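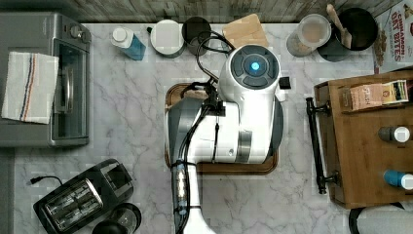 According to one tenant on Girneck Street, the kitchen is the only room in the building where people ever talk about the water bill, and they talk about it there because that is where the tap drips. We wrote that remark down on our first visit and it ended up shaping the whole project.

Household Water Use in the Olesside Apartments
Project report, 31st January

1. What we wanted to find out
Our question was how much water goes down the kitchen sink in a normal week, and whether a cheap aerator on the faucet changes that. We left out bathrooms and laundry. The assignment allowed one term, and those rooms would have needed meters we could not get.

2. Method
We asked for households through a notice in the lobby and got 17 replies. Only six had a shutoff valve under the sink that would take our meter, so those six became the study group. Each kitchen was metered for two weeks with the old faucet tip and then for two weeks with a Cotuleo aerator screwed on. Tenants wrote down dishwashing, cooking and guests on a paper sheet taped inside a cabinet door. The meters were read every evening by the tenants themselves.

3. Results
Use went down in most of the kitchens after the aerator was fitted. It went up in one, where relatives were staying during the second period. Washing dishes under running water was the largest single use on nearly every sheet. Filling pots hardly changed, as a pot takes the same amount of water either way. Several sheets noted that filling one now took longer, and one tenant removed the aerator for that reason at the end.

4. Problems
Some evening readings are missing. The Henríquez building next door was meant to be our comparison group, but its pipes were being replaced and we had to drop it. The group is too small to say much about other buildings.

5. Next steps
We would like to repeat the readings in April, with the two periods in reverse order. The raw sheets are in the department office.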